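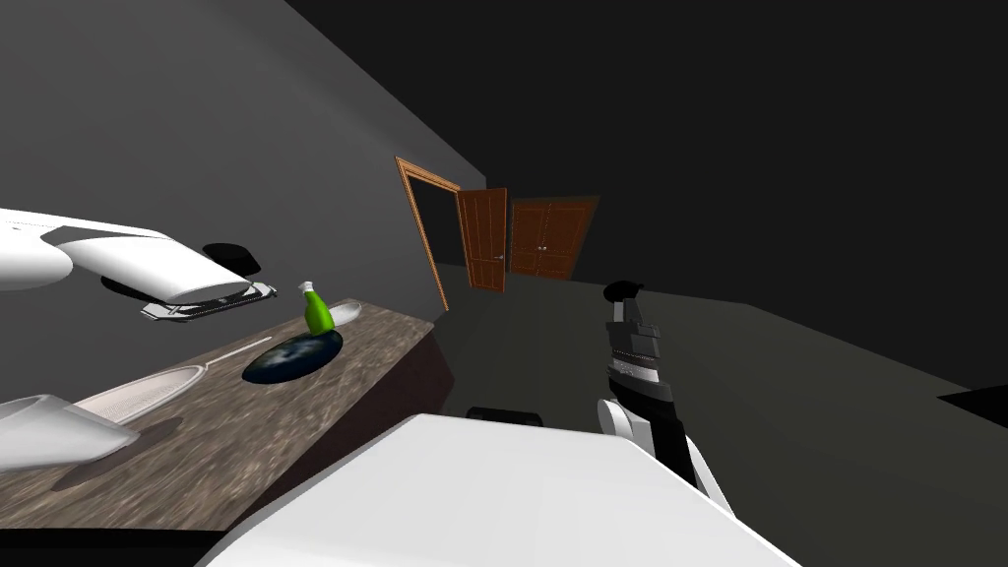

Who can apply for a Skinel home repair grant this year?

Any homeowner in the Afridi district whose house was built before the district changed its plumbing code can apply, including owners who rent out a room.

Skinel opens applications for its home repair grants in April. Each household may request up to $3000 for pipes, wiring or roof work. Landlords who live elsewhere are not eligible.

The program paid for repairs at 1513 homes in its last round. Dinomex, a building supply company, is again covering part of the cost of materials.

"Most of the requests we get are for leaks," said Esi Zakaria, grants manager at Skinel. "People put them off until the floor goes, and then the job is twice the size."

Applicants need proof of ownership and two written estimates from licensed contractors. Forms are available at the Vornik Street office and by mail. Work must not start before a grant is approved. Decisions are mailed within six weeks.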